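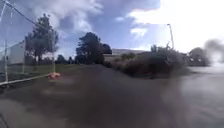 Give us somewhere wide and flat to walk and we will be out there every day, one Voswood neighbor wrote to us in February, when we asked people what they wanted from the old service road between Hollmont and Bindgate. It was the shortest of the comments we got, and we have been quoting it around the office ever since.

HOLLMONT, April 25, 2020 — The Hollmont Greenways Association is very happy to announce that the Voswood Path is open for walking, rolling and easy bike riding along its whole length. The path follows the line of the old service road, with grass along one side and shrubs and hedges along the other for much of the way. It is paved in asphalt and closed to private cars at all hours.

People who grew up in Hollmont will know the route by other names. It has been the Back Road, the Bindgate Cut and, for a long stretch, simply "behind the hedge." For years it served as a way in for maintenance trucks, and most of us only saw it from the ends. We think it deserves better than that. It is a generous piece of ground, wide enough for a family to walk side by side with a stroller and still leave space for a bike to come past, and the big sky over it is something you don't get on the sidewalks in the center of town.

The walk from the Hollmont end to the Bindgate end takes about 30 minutes at an easy pace. We have tried it faster and slower, with dogs and without, and pushing a wheelchair, and that figure seems fair. If you stop to look at birds, all bets are off! The line is mostly straight and the grade is gentle, so people who have been put off by the steps and gravel on the Kiani Loop should find this one a good deal kinder on the knees.

We received 21 written comments during the planning period, and they shaped the project more than we had expected. The strongest wish was that we leave the place alone as much as we could. People wanted the lawn kept as a lawn. They wanted the trees kept. Several asked us not to turn the hedge into a clipped wall, and one writer filled both sides of a sheet of paper on the subject of sparrows. We read every word of it and passed it on to the grounds crew, who agreed with nearly all of it.
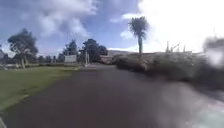 So the hedge work will be light. The crew will cut back growth that leans out over the pavement and leave the body of the hedge to do what it likes, with no cutting at all during nesting season. The same goes for the thinner stems that come up above the rest. Unless one is dead or likely to fall, it stays.

The grass will be mown on a regular schedule through the growing months. It is open for sitting, picnics and ball games, and we hope it will be used hard. Please expect some yellow in it during dry spells. We have decided against an irrigation system, partly for the cost and partly out of respect for the Voswood wells, and the turf has a long record of coming back on its own after rain.

A note on the temporary mesh fencing. A run of panels remains next to the grass on one section of the route, and it will stay up while ground work goes on behind it. Walkers can pass alongside it freely. Please don't move the panels or the weights at their feet, and please don't lock bikes to them. We know they aren't pretty. They will come down as soon as the ground is ready, and we will post a notice at both ends of the path when that happens.

The surface itself has been a happy surprise. The engineers at Kiani Paving, our contractor for the project, went over the old asphalt before any work was planned and found it sound enough to keep in most places. Instead of tearing up the whole road, we are repairing it where it needs repair. That saved a great deal of money and hauling, and it means the path has the look of a road that has been around for a while. Some spots are lighter and some are darker. We have grown fond of it.

Drainage got a lot of attention in the comments too, and rightly so. Asphalt can be slick after rain, and leaves make it worse. The crew will sweep both ends and the stretch beside the hedge as part of the regular rounds. If you come across standing water that stays put long after a storm, please let us know where it is. A short description is plenty: which end you came from, and what was next to you.

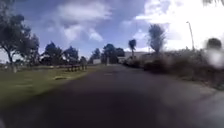

Hollmont Greenways Association, Press Office

Getting there is simple from either side. At the Hollmont end, the 21 bus stops a short walk from the path entrance, and there is street parking nearby. At the Bindgate end, come in past the ball field and keep to the paved lane. Drivers are asked to leave the turnaround clear at Bindgate, where the grounds crew brings in the mowers.

The path has a few rules, and they are easy ones:

Dogs are welcome on a leash. Please carry bags and take them home with you.

Bikes and scooters are welcome at a slow speed. Riders give way to walkers, and a bell or a friendly word goes a long way.

Motor vehicles are not allowed, apart from maintenance and emergency vehicles. If one does come through, step onto the grass and let it by.

The path is open from dawn to dusk. There is little lighting and no more is planned, a decision that came straight out of the comments.

Looking ahead, the next phase will take up the link between the Voswood Path and the Kiani Loop. The two come very near each other at the Bindgate end, and a short connection would let people make a full circle on foot without touching the highway. It is still a pencil line on a map. We need to talk with the neighbors on that side first, and we want to see how people use the path as it is now — where they stop, where they cut across the grass, where they wish there were a place to sit.

For that reason we would love to hear from anyone who comes out. Tell us what you liked and what got in your way. Letters may be dropped at the association's office in Hollmont or at the Bindgate library desk, and comments sent in before the summer will be read before we draw anything up for the link.

The association wishes to thank the households along the route for their patience during the survey work, and the grounds crew for a great many early mornings. Printed maps of the path are free at the office and can be mailed on request.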